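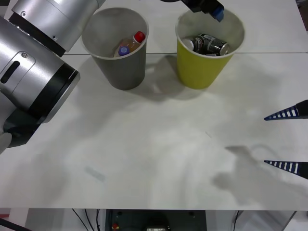 A bottle in the gray cup, cans in the yellow one.

If you've been tossing everything into one bag, August is the month to quit. Drusbridge is switching to sorted drink containers - cans in one bin, plastic bottles in another - and I dropped by the Hamero community room to hear how it's going to work.

Short version: yellow is for cans, gray is for plastic bottles, and caps stay on. Areti Tsakiris, who is running the changeover for the town, says 3000 homes are getting the new bins, plus 16 drop-off spots for those of us in apartments (hooray!). Each drop-off bin gets emptied once it hits 675 cans, so please don't leave bags next to it.
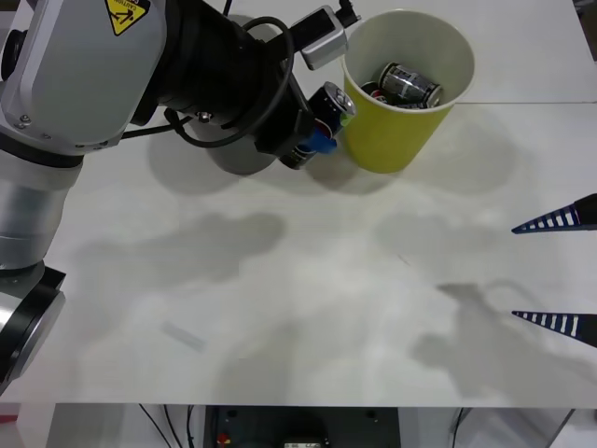

A can at the yellow cup, with two more already inside.

I asked about crushing cans first, which I've done my whole life, and Areti would love it if I stopped - the sorting line at Kolev reads whole cans much better. A quick rinse is plenty.
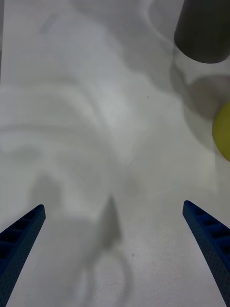
Where to get your bins

House bins go out by truck, street by street. Apartment folks can pick up a small pair for the kitchen at the Hamero front desk until 6 p.m. Bring something with your address on it, and allow 15 minutes for the line. Vinh Kiều is taking calls about missed deliveries.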